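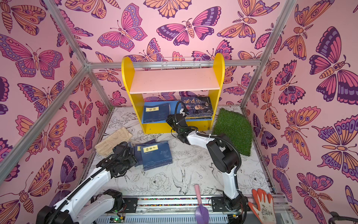

Butterfly wallpaper and the yellow bookshelf, Oscombe reading corner

Oscombe Library Users' Group
Minutes of the June meeting

Present: Mariama Mensah (Chair), Iddrisu Owusu, Yuzhen Tian, Wilfredo Villanueva (minutes)
Apologies: Naa Abugri
The meeting opened at 7 pm.

1. Minutes of the previous meeting
Accepted without amendment. Moved I. Owusu, seconded Y. Tian.

2. Reading corner – wall covering
The Chair tabled two written comments on the pink butterfly paper. One asked for a plainer colour on the right-hand wall, where the large violet and orange moth is. Mr Owusu noted that the other favoured keeping the pattern on all three walls. Members agreed to leave the paper as it is and to review it when the corner is next repainted.

3. Bookshelf
Ms Tian spoke to the arrangement of the yellow bookshelf. The Chinese-language titles are at present on the lower shelf, some lying flat in a stack. She proposed that they be stood upright with spines outward so that borrowers can read the titles, and that the white wire rack on the top rail be kept for bookmarks and notices.
Carried.
Mr Villanueva asked whether the pink shelf board could be wiped with the usual cleaner. Ms Tian to check with Borard, who supplied the shelf.

4. Budget
$2000 remains in the furnishings line. A quote from Kamata for a second shelf in the same yellow has been received and is held over until Ms Abugri can attend.

5. Labels
The catalogue list for the corner stands at 31 titles. Bilingual spine labels to be ordered – Mr Owusu to confirm the size before the order is placed.

6. Other business
Mr Owusu reported that the after-school story hour will move to the main room during the winter break.

The meeting closed at 8.15 pm.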